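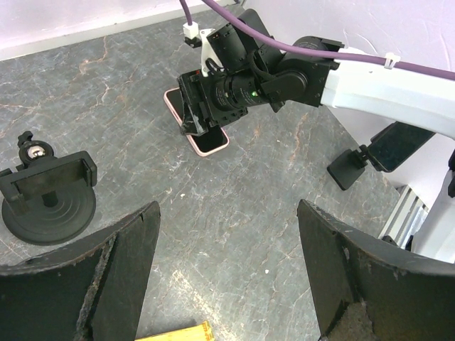 Wanted: people who leave the phone face up on the table

Undodov is looking for 40 adults to take part in a study of how people behave around a phone that might ring at any moment. If you have ever said "I'm listening" while looking at a screen that was doing nothing, you are already trained.

We are a small research and publishing outfit in Vaher. Our last project was on how neighbors borrow ladders, and it sold better than anyone expected, mainly to people who had lost a ladder. The new one is called Fanlow, which doesn't stand for anything. We needed a name for the folder and it stuck.

What we want to know

There is plenty of writing on how long people spend looking at their phones. We are more interested in the time when they aren't looking at it, or are pretending not to. Where does the phone go during dinner? Does it go face up, face down, in a pocket, under a napkin? Who started it? Is there a house rule, and who is exempt from the house rule? When a phone buzzes in a room with several people in it, who checks theirs, and who says "that's not mine" in the tone of someone who hopes it is?

We also want to hear about the calls themselves. Do you answer unknown numbers? Do you walk around? Do you have a voice for the dentist's office? Do you let a call from your own mother ring out and then text her "you called?" We will not tell her.

What you would do

Keep a diary in December. It's on paper. We tried an app during the pilot, and people picked up their phones to write about not picking up their phones, then surfaced later having bought shoes. The diary is a plain notebook, and we mail it to you with a pen that works when it leaves our office.

You write in it once a day, ideally in the evening. A few lines is fine. "Phone on arm of couch. Fell in couch. Felt calm" was one of the most useful entries in the pilot. Please do not improve your habits for our benefit. Several pilot diarists became wonderful people by the end of the first week, and we had to throw their pages out.

You also come in for 2 conversations, one before the diary and one after. Each takes an hour, perhaps a little more if you're a talker. We meet at the Jevorus building, second entrance, the door with the bell that sounds like a complaint. If stairs are a problem, tell us ahead of time and we will book the ground floor room. It has better chairs anyway.

The first conversation covers your household, your work, and how you came to own the phone you have. Bring it with you. We won't unlock it, read it, or ask for the passcode, and if it lights up while you are talking to us you may do whatever you would normally do. That is more or less the point.

For the second conversation, bring the diary back and we go through it together. People tend to disagree with themselves at this stage, sometimes loudly.

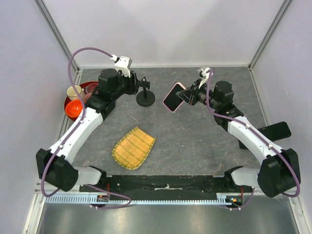

With your permission, we record both conversations as audio and type them up with names and places changed. You can pick your own new name. We reserve the right to turn down names of cartoon characters, having once had to present a very serious chapter about a widower called Captain Biscuit.

Who can apply

Anyone 18 or over who lives in or near Vaher and has a phone that can take calls. It doesn't have to be a smart one. Flip phone owners are very welcome, and so are people who still keep a landline for reasons they can't fully explain.

We have no shortage of graduate students. We would especially like to hear from people who work nights, people who are on call, parents of teenagers, teenagers' grandparents, people who drive for a living, and couples. Couples keep separate diaries and don't read each other's until it's over. After that it's between you and your kitchen.

You don't need to be good at writing. Spelling will not be noticed. Handwriting will be noticed only if it defeats us, in which case we'll call you, and I suppose we'll see whether you pick up.

Who should probably sit this one out

If you work for a phone company or a firm that makes phone apps, thank you, but no. The same goes if you are writing your own book on this. If you lost your phone last month and have been telling everyone how free you feel, please wait for a later round. We'd like to talk to you once it wears off.

What you get

A gift card for each conversation and another for the finished diary, good at the grocery store or the bookstore, your choice. We'll give you the amounts when we call, before you agree to anything. Bus fare is covered both ways. Parking is covered if you can find any. There is coffee, which past participants have described as hot.

You also get a copy of the book when it comes out, and your diary back once we've scanned it, unless you'd like us to burn it. We don't have a fireplace, so by "burn" we mean a shredder and a respectful silence.

You can quit whenever you like, without giving a reason, and you keep the cards for the parts you finished. If you want your pages left out of the book, tell us any time before it goes to the printer. After that it gets expensive and there is shouting.

How to sign up

Write to Hyun-seo Yeon, care of Undodov, at the Jevorus building in Vaher, or drop a note in the box inside the second entrance. Tell us:

Your name and the best way to reach you

Who you live with, if anyone (pets count if they have ever answered a call)

What you do all day, or all night

Where your phone is right now, and how you know

That last one is the only answer we read closely. It doesn't need to be clever. "In my hand" is the usual one and it's perfectly good.

Hyun-seo answers every note, though not in order and seldom before lunch. She'll set up a short call with you to check that the dates work and to go over the consent form, which runs to 2 pages and was written by a person. Please don't be alarmed if she rings from a number you don't know. Please don't be offended if she goes quiet when you tell her you let it go to voicemail. She is writing it down.

If more people apply than we have room for, we'll try to get a mix of ages and jobs, and keep everyone else on a list for the spring. The spring study is on thermostats, and couples should think hard before volunteering for that one.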